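Visit to the open day at Rengifo, Grundovari
5/1/19

We arrived a little early, and the door was still locked, so we waited in the yard with two other families. Entrance is free but you must write your name in a book. My name had number 48 in it.

The first hall is for packing and it was very loud. A lady gave us ear plugs and explained how the boxes are folded. One order that morning had 2,857 pieces, all going to a customer named Zuvix. I liked the folding more than I expected -- it goes so quickly that I could not follow the hands.

After this we went upstairs to the workrooms, which are much quieter. The tables there are white and large, and people keep on them only what they need: a bottle with a blue cap, a roll of blue tape. I would like to have such a big table at home.

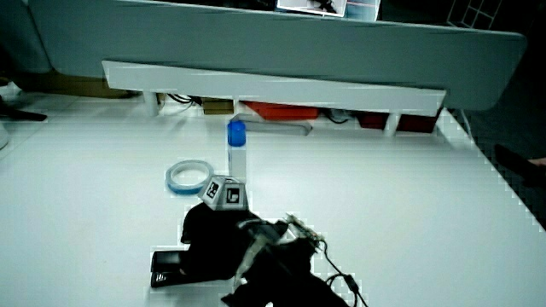

The canteen is at the end of the same corridor. Coffee costs 2 euros and the plum cake is included, but at half past three there was no more cake. My husband took the soup and he was satisfied.

To get there, take bus 6 from the station and get off at Ukero. The stop is on the other side of the road, and there is no crossing, so be careful with children. The next open day is in October -- they told us to ask for the exact date by telephone.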